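Bundetti Red Marble Top, Ten Months In

Bogdan Ghiță
September 8, 2016

I bought the Bundetti red marble top last November to go on a frame I already had. It's for mugs, a tray and whatever else gets put down there, and it has been in use every day. I paid $168 for the top, with delivery on top of that. The store also had a gray one and a nearly white one at the same price. I wanted the red.

I've read a few reviews of these that were written the week the thing arrived, and they mostly cover how it looks. I'll cover that too, but most of what I have to say is about cleaning it and about what you can put on it.

Delivery and fitting

It came in a flat wooden crate, face down on foam. Two people are needed to lift it. The driver's job ends at the door, so arrange for the second person ahead of time. I didn't, and the crate spent a night in the hall.

No fixings are included. The instructions are one sheet and tell you to use felt or rubber pads between the stone and the frame. I used rubber, one pad at each corner and one in the middle of each long side. It hasn't moved. Check the frame with a level before the top goes on. Mine was off at one corner and I had to lift the stone again to shim it.

The underside is rough and sheds a little grit for the first week or so. Wipe it down before you set it in place.

The color

The store's website shows a brick red with a few thin white lines. The one I got is browner and has a lot more white in it. I like it better than the website version, but if you're trying to match a floor or a cabinet, go see a piece in person. No two will be the same, and the store won't exchange over pattern. They say so on the order form, in small type.

It's a strong color and it affects what else you can use. Dark things get a little lost on it. Pale things stand out. I went through most of the cupboard before I settled on what to leave out.
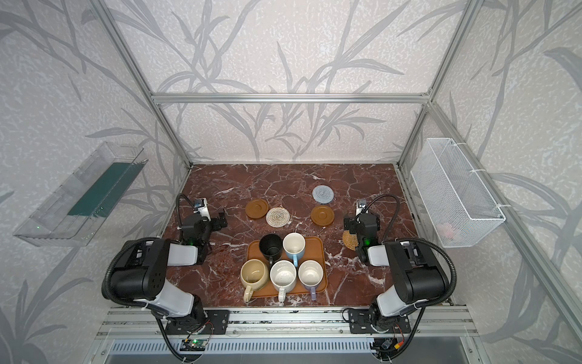

Mugs were what I bought the top for, and I won't put one straight down on it anymore. Marble marks from anything acidic, and coffee counts. I have one dull ring from the first month that has never polished out. Since then everything goes on a tray or a coaster. The orange-brown tray is a Skirkari and it takes five mugs in two rows, with two of the front-row handles sticking out past the edge. It's close enough to the red that it doesn't fight with it. The cream mug and the white ones look good against both. The black one I could do without, but it's the one I reach for in the morning.

For coasters I use a mix of woven ones and two glossy brown saucers with a recessed ring in the center. The saucers look the best and catch drips. They also make a sharp noise if you set them down in a hurry, and they slide when you wipe around them. The woven ones are quiet and stay put. The pale gray-blue one is the easiest to find when you're not looking, and I've ended up using it the most. The rattan holds on to coffee grounds and needs a shake over the sink.

Living with the finish

The top is sold as polished and sealed. The polish is good and even all over. It reflects more than I expected. With a light overhead you get a shine toward the back that washes the color out a bit, and from some angles you lose the pattern in that area altogether. A honed finish would fix this. The store had that only in the gray, for $109 in a smaller size.

The seal was less impressive. I did the water drop test in the first week and the drops had started to darken the stone after ten minutes. I put on a coat of Flistuvard stone sealer, waited a day and did a second coat. After that the drops sat on the surface and wiped off clean. I'd count the sealer as part of the price. Plan to redo it once a year.

Daily cleaning is a damp cloth and then a dry one. If you skip the dry one you get streaks. I tried a general kitchen spray once and it left a film that took three rinses to get off. Plain water with a drop of dish soap does the job. No vinegar, no lemon, no scouring pads.

Scratches haven't been a problem. I can find two if I get down level with the surface and look for them. Neither goes deep enough to catch a fingernail.

Crumbs are another matter. On a pattern this busy you'd think they would disappear, and brown ones do. Toast can sit there for a day before you feel it under your hand. White ones don't. One speck left of center, just below the long diagonal vein, shows up fine on the dark red. I now wipe the whole surface at night whether or not it looks like it needs it.

The corner where it meets the wallpaper collects dust. The paper is a pale one with big blue-gray leaves and branches, and I'd worried that two patterns next to each other would be too much. It's fine. The paper has no red in it and the shapes are large, while most of the veins are thin. Keep the cloth off the bottom edge of the paper, though.
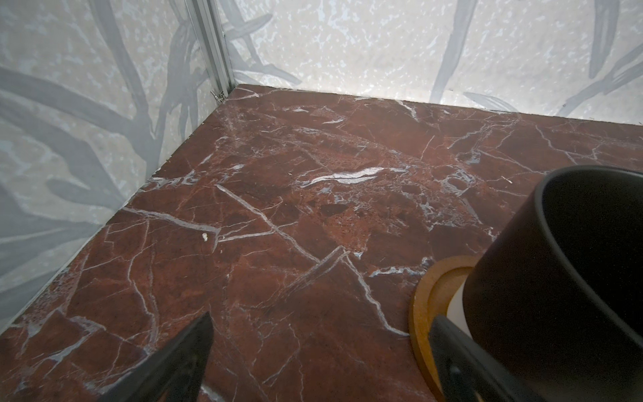
Compared with the Awasthi top

Before this I had an Awasthi top in a printed stone pattern, which cost me $96. It was lighter, one person could carry it, and nothing I spilled ever marked it. The pattern repeated, and once I'd spotted the repeat I saw it every time I sat down. One corner chipped in the second year and the chip couldn't be repaired.

If you have small kids or you cook on the surface, get the Awasthi or something like it. It's a more practical product for less money.

Good points

The pattern. I still notice veins I hadn't seen before, including a wide white one right of center that looks close to silver when the light is on it.
Sits flat and stays where you put it.
Edges are smooth, with no sharp corners.

Bad points

Factory seal is weak.
Rings from coffee are permanent, or mine is.
Too heavy for one person.
Website photos are well off on color.

Would I buy it again? Yes, in the same red, and I'd seal it before the first cup of coffee. Four out of five. The Skirkari tray gets a four as well, and would get a five if it were an inch deeper front to back.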